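Himska Paper Bag Returns — FAQ

Can I reuse a torn bag?
Yes. Tape the rim and keep using it.

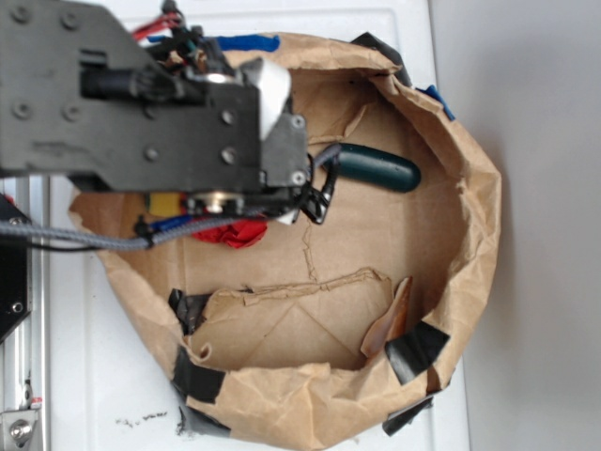 Brown paper bag with black and blue tape on the rim.

Does the tape colour matter?
No. Any colour is fine — just press it down flat.

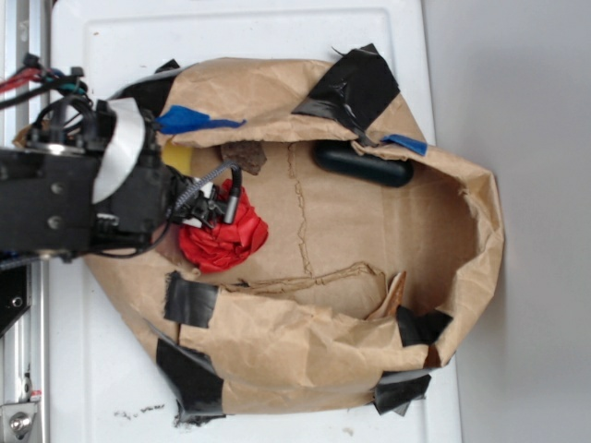 Small mixed items are fine in a patched bag. Leave out anything heavy or sharp.

Should I fold the rim?
Roll it outward so the bag stays open.

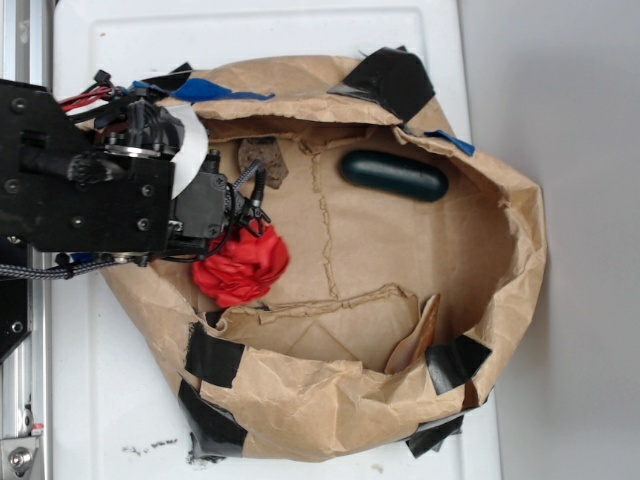 If the bottom seam lets go, recycle the bag and start a new one.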